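Open Doors at Clirthorpe: An Afternoon With the Machines That Take Things Apart

12/06/2019

Parking lot full by noon. Coffee gone shortly after. The old Gajewski building at the far end of Plendlow doesn't get many visitors, and the sign on the road still points to the carpet warehouse that used to be next door, so most of us walked in through the loading dock.

Clirthorpe has been in there since May. The company wants to sell robot cells to recyclers and repair shops – places that get old office electronics by the pallet and pay people to unscrew them. The open day was its first. Customers in the morning, press and neighbors after lunch, a school group somewhere in between, very loud.

The pitch is simple enough. Building a new product with robots is easy to plan, every part arrives clean and facing the right way. Taking an old one apart is a mess. Screws missing, screws swapped, clips snapped off by whoever was in there last. The software that is supposed to cope with all this is called Vuketti and it got a slide show of its own, 60 slides, of which we saw maybe half before somebody mercifully found the lights.

Then down the stairs to the floor. Safety glasses, yellow line, stay behind the yellow line. Four benches, each with its own job, one of them dark all afternoon with a note taped to it. A smell of warm dust and floor cleaner. The phone bench drew the kids, the printer bench drew the men who have fought with printers.

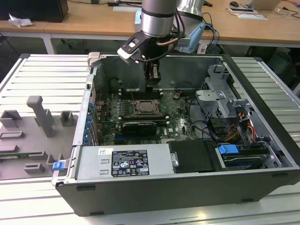 Desktop computers are where Clirthorpe thinks the money is, and it's where I spent most of my hour. Offices replace them in bulk, so a shop can get a long run of the same model, which helps the robot no end. The bench I stood at had a Dell board in a tower laid on its side with the panel off, the arm coming straight down into the case with a black gripper on the end of it. Processor in the middle, memory slots above it, a graphics card below. Drive cage up in the corner with the power and data cables snaking over toward it. Cables are the hard part, the engineer at the bench said. A card is a stiff thing in a known slot. A cable is wherever it feels like being.

I asked how long a whole machine takes. Long answer. A person with a good screwdriver does it in 7 minutes, the engineer said, and the cell is slower than that, how much slower depends on the model and on who you ask. It doesn't go home at night, though, and that's the sum the customers were doing on the backs of their programs.

The other sum is price. Clirthorpe would not give a figure for a full cell. It did say that teaching Vuketti a new model of computer will be sold as a service, at $3000 a model, and there was some muttering about that from a scrap dealer in a very nice coat. He wanted to know what happens when his pallet has thirty diffrent models on it. Sort them first, was the reply. He wrote that down, did not look happy.

Questions at the end ran over. Does it wipe the drives – no, drives go in a bin and get handled the way they are now. What about glue. Glue is bad. Laptops? Next year, if the glue thing gets solved. Somebody asked about jobs, and the answer was longer and vaguer then the others: the work is dull, the turnover is high, shops can't fill the shifts they have. All may be true. I would of liked to hear it from someone who works those shifts.

Back out through the loading dock a little after four. The school group had left a row of paper hats on the railing. Clirthorpe plans another open day in the spring, same building, and says the fourth bench will be running by then. Bring your own coffee.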